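Grounds Robotics Purchase – Working Group Minutes
2026-04-12, draft, not yet circulated

Present: five members, quorum met. Apologies: two.

1. Previous minutes
Accepted. Typo in the battery line to be fixed.

2. Delivery robot, capital request
Three quotes in. Provby cheapest upfront but service contract is seperate. Toson dearer, spares held locally. Predanent quote expired, asked to re-issue. Discussion of paving – cracks and slab joints on the plaza, so wheel size goes in the spec before anything is signed. 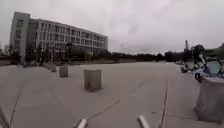
Stojanovska asked that the wheel spec not be written around one supplier, and wanted tyres costed as a consumable from year one. Agreed.

3. Route planning
Proposed main route is 300 m. Flush drain covers to be marked on the route map. Stairs out of scope for this budget, ramps only. Top speed to be set by us, not the supplier.
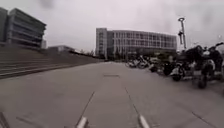 Open paving, steps at left, two-wheeler parking at right.

4. Parking and clearances
Scooters and bikes will be a constant on any route we pick. Painted line for the parking edge – quote needed from facilities, come out of minor works and not the robot money. Members split on bollards. Held over to June. 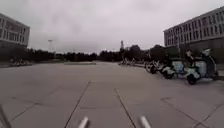
Can the painted line wait until the robot is on site?
It can, but minor works closes at the end of June and the money won't roll over.

5. Charging and storage
One dock for now, conduit sized for two. Trench is 13 m if we go from the existing board, longer if electrical insist on a new one. Wet weather cover needed, colour to match whatever is already there. Insurance want the dock lockable. Storage of spare batterys unresolved, fire safety to advise. 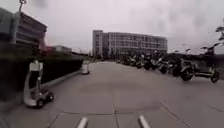

Pavement between the hedge and the parked motorcycles and scooters.

6. Budget
Contingency stays at 20 per cent. Lease option to be priced alongside purchase, same term for both. Training for grounds staff was left out of the last sheet, now added.

Actions
– Re-issued quote from Predanent: secretary
– Wheel and tyre wording: Stojanovska
– Line marking quote: facilities rep
– Lease vs buy sheet, one page: chair

Next meeting June, date tbc. Closed early, room needed.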